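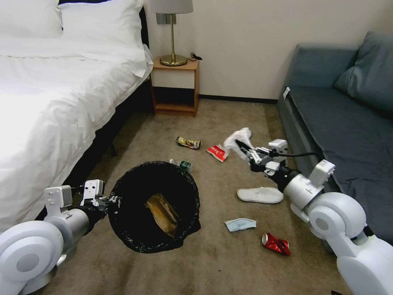 Plurkholm nightstand by Idis – review after one year

I bought two of these nightstands in January last year for the guest rooms we rent out, and paid 85 for each. Guests are not gentle with furniture, so I think I can say something useful now.

The look is good for the price. The wood has a warm orange-brown color and the drawer front is white, which goes well with white bedding and a beige carpet. It is small and fits in the narrow space between a bed and a sofa. A table lamp stands on top, and there is still room for a phone and a glass of water.

Assembly took me one evening for both. The instructions have only drawings, and step 3 is not clear – I put the back panel in the wrong way and had to take it out again.

The drawer opens smoothly, but it has no stop. One guest pulled it out completely and it fell on the floor. The open shelf below is my favorite part. People put their books there, and when I clean after they leave, I can see at once if something was forgotten.

What I do not like: there is no hole for cables, so the lamp cord and chargers stay on the top. Before this I had a Clitura model with such a hole, and I miss it. Also, hot cups leave a mark on the wood if you do not wipe it quickly.

I give four stars from five. I would buy it again for a guest room, but for my own bedroom I would look for a bigger drawer.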